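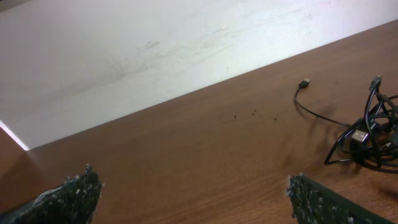 第四讲 理线任务:从遥操作到采数据

课程资料 > 机器人实践课 > 讲义 > 第四讲

阅读时间:5 分钟

打印本页 | 通过电子邮件发送

大家好,先说两句闲话。上一讲的作业我都看完了,夹爪标定那部分写得比我想的好,有几位同学连零点漂移都画了曲线(很漂亮!),不过报告里请把单位写上,我看到一个孤零零的“0.3”真的会发愁半天。

这一讲我们正式进入理线。桌上那团黑线就是这次的操作对象,里面有一个银色外壳的 USB-A 插头,旁边还单独伸出来一根细线,头上带个小插头。我选线缆当任务是有私心的:方块和杯子大家在先修课里都抓腻了,而线是软的,你动这一头,那一头跟着跑,状态很难写成几个数字。学到这里,你会突然理解为什么课本前三章总在假设“物体是刚体”。

4.1 任务怎么定义

我们把任务拆成四段:找到线头,夹住,拉出来,摆直。组与组之间的比较只看最后一段结束时的结果,中间怎么走随你们。Manunero 组去年是先把整团提起来抖一抖再放下,看着很粗暴,我当时还想拦,后来觉得这个思路挺值得讨论的,大家可以在报告里写写自己的看法。Tadeck 组走的是另一条路,一只手压住线团,另一只手慢慢抽,动作文雅得多,但对两臂配合要求高,练起来比较熬人。

有同学课后问我,“摆直”到底多直算直?我的标准是线身没有自己压自己的地方,两端插头都露在外面。轻微的弧度不扣分。线本身有记忆,刚从包装里拿出来的那种弯,你让它躺平它也不肯。

4.2 腕部视角和头部视角

我们用两路画面。腕部相机离物体近,插头的朝向、金属壳的反光都看得清,可是它跟着手走,手一转,桌沿就成了一条大斜线,初学者很容易晕。头部视角稳定,两条手臂和线的走向都能收进来,缺点是插头在里面只有一点点大。

我的建议是:远的时候看头部画面,快碰到的时候看腕部画面。切换的时机要自己练出感觉,我试着给过一个固定的距离,结果每组都说不合适,哈哈,所以这次就不给了。

还有影子。细线在木纹桌面上的影子发虚,乍一看像有两根线,模型会犯糊涂,人也会。Taha El Khatib 同学在讨论区贴过一段很好的分析,他把灯的位置挪了几次,比较同一段线在画面里的样子,推荐大家去翻一翻。

4.3 双臂怎么分工

先确定哪只手主动,哪只手辅助,一整段演示里不要换。换手这件事人做起来毫无感觉,学出来的策略却会在中间犹豫,停在半空不知道该谁上。上学期 Soteck 组有将近一半的失败都卡在这里,他们自己总结的,我只是转述。

开始之前把两臂回到起始姿态,看一眼两边的绿色指示灯,再看电机线有没有绕到关节里。手臂自己的线和任务里的线都是黑的,这一点请格外小心!

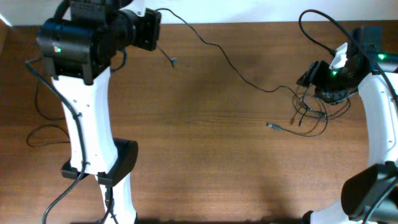
讲义第四讲 · 第 5 页

两臂之间留出的那块桌面就是我们的工作区。有根细长的黑线从左臂顶上横过去,一直搭到右边线团附近,夹爪经过中间的时候要抬高一点再走。右边夹爪下面那团线旁边的 USB 插头,金属头朝左,这种姿态适合左臂从侧面去接,右臂要去夹的话手腕得拧过来,容易顶到关节限位。大家动手之前先像这样在脑子里过一遍:插头朝哪边,谁离得近,夹住以后往哪里拉。想清楚再开始录,比录完再删省时间多了。

4.4 采集要求

每组交大约 100 条演示。失败的也留着,文件名里注明就行,别偷偷删掉,我们第六讲要用它们做对比。每条开始前把线重新弄乱,乱法尽量不一样:有时候堆成一团,有时候拉开一截,有时候让插头压在线下面。如果每次都摆成同一个样子,模型学到的就是那一个样子,换个位置马上不会了。我第一年带这门课就吃了这个亏,训练曲线好看得不得了,现场演示时线往旁边挪了一掌宽,手臂在空气里认认真真地夹了好几下……

夹爪不要夹到底。线很细,夹太紧的话指垫表面会磨,插头根部也容易折。感觉夹住了就停,往回拉的时候再观察有没有滑。指垫上粘了碎屑或者纤维的,用胶带粘一下,桌面的小碎渣也顺手擦掉。

4.5 作业

一、画出你们组的分工流程,标明主动手和辅助手。
二、挑一条失败的演示,写清楚是从哪一步开始不对的,配两个视角的截图。
三、选做:读 Ait Ali 组的往届报告,找一处你不同意的地方,说明理由。写得有道理的我会在课上念出来(可以匿名)。

报告交到课程网站,三月第一次课之前截止。想借实验台多练的同学提前在登记表上写名字,写了又不来的话请划掉,后面还有人排着呢。下一讲讲动作分块和回放,请先把自己组的数据读进来跑一遍,格式有问题的直接在讨论区问我,附上报错,不要只写“跑不了”。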